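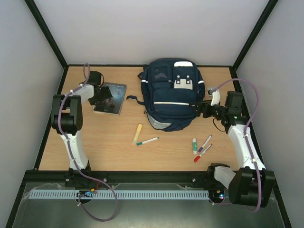 School backpack

We use cookies to remember your reading preferences. Accept | Manage settings

A school backpack is a bag carried on the back by two shoulder straps and used to move books, paper and small supplies between home and class. It is also called a book bag or day pack. The type differs from the hiking pack in having no hip belt, or only a light one, and a flat back panel sized for books.

Construction

The body is usually woven polyester or nylon, coated on the inner face to slow the passage of water. Fabric weight is stated in denier, the mass in grams of 9,000 meters of yarn. Children's models are often sewn from 600 denier cloth. Bellusero, a maker of bag fabrics, lists a 1000 denier grade for base panels, where wear against floors is greatest.

The main compartment opens at the top with a coil zipper. One or more smaller pockets are sewn to the front. Side sections may be made from a different fabric than the body. Shoulder straps are padded in the upper part and end in flat webbing, which runs through a plastic adjuster. The free end of the webbing hangs loose unless held by an elastic keeper.

Closures and trim

Buckle plates and studs on the front panel may be working parts or decoration. On many navy and black school models the plate is made in white or bare metal for contrast. Reflective strips are placed along the sides and across a front pocket, so that light is returned from more than one direction.

Clear or glossy windows on small pockets are used for name cards and transit passes. The Verschueren pattern book, a trade reference for bag cutters, gives a standard card window of 80 millimeters in width.

Packing

Books are placed upright with the spine down, the heaviest nearest the back panel. A hardcover loaded corner first can strain the zipper at the bend. For packing, the bag may be stood up or laid flat with the front facing up. The second position gives easy access to the front pockets but lets the contents of the main compartment slide toward the base.

Care

Most coated packs are washed by hand at 30 degrees Celsius and hung open to dry. Machine drying can lift the coating. The Telgate 782, a school model sold with a removable base board, must have the board taken out first.

See also: Satchel; Book strap; Webbing

Reader comments

The Sturkana packs have the keeper on the strap end too. Might be worth adding under Construction.

Does the denier figure include the coating? My label only gives one number.

Reply: No, it refers to the yarn only.

Base board on mine warped after I left it in. Lay it under something heavy for a night.

Contact the editors | Text may be reused with credit | Back to top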